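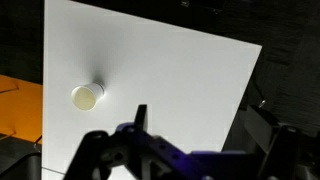

Last edited: Jun 11, 2022

Subject: "were it to" in a product manual

Rikau
Native: Croatian
Joined in September

I am translating a manual for a storage heater and have stopped at this sentence in the English source:

"The cover must remain closed, were it to be opened the unit would shut down."

I understand the meaning. My question concerns the form. Why is "were" placed before "it", and why is there no "if"? I would have written "if it was opened". Is the sentence correct as printed?

Amer
English - UK

It's inversion. "Were it to be opened" is equivalent to "if it were to be opened". You can drop "if" and move the verb to the front with three words only: "were", "had" and "should". So:

Were it to fail, ...
Had it failed, ...
Should it fail, ...

The register is formal. The punctuation is a separate matter. There should be a semicolon or a full stop after "closed".

Tundance
English - Ireland

Agreed on the comma. I don't agree that the list stops at three. "Could I but see it" and "did I but know" are in older books.

Amer
English - UK

They are, and I would not put either in a heater manual. For a translator working on modern text the list is three.

Tundance
English - Ireland

Fine, but you wrote "with three words only", and that is a statement about English, not about manuals.

Rikau
Native: Croatian

Thank you both. Two further points.

1. Is "was it to be opened" possible with the same meaning?
2. Is "should" a better choice here? The next page of the manual has "Should the lamp flash 6 times, call the installer."

Amer
English - UK

1. No. "If it was to be opened" exists in everyday speech, but once you invert, standard English wants "were". "Was it to be opened" at the start of a sentence reads as a question.

2. Yes. "Should" treats the event as something that may well happen. "Were it to" makes it sound remote. Opening a cover is an ordinary thing to do, so "should it be opened, the unit will shut down" suits a manual better. Note that "would" then changes to "will".

Vukadinović
Native: Serbian; English - fluent

I don't accept the "remote" explanation entirely. I went through a set of appliance manuals for work, 3,030 sentences in total, and "were it to" came up 2 times. Both were in warnings about events that are quite likely. I think the writers used it to sound official and had no view on probability.

Tundance
English - Ireland

Two hits won't show much either way. What did the plain "if" count come to?

Vukadinović
Native: Serbian; English - fluent

About 500. I did not separate present from past tense, so I can't say how many were hypothetical.

Tundance
English - Ireland

Then the practical answer is to use "if" and the present tense. "If the cover is opened, the unit shuts down." No inversion and no mood to argue over.

Amer
English - UK

As a rewrite, yes. The question was whether the printed sentence is correct, and apart from the comma it is.

Rikau
Native: Croatian

The client does not allow changes to the source, so I will report only the comma. In Croatian I have to use a word for "if" in any case - the inversion does not carry over.

Vukadinović
Native: Serbian; English - fluent

I would use the present tense in the translation too. The conditional looks odd next to "must remain closed".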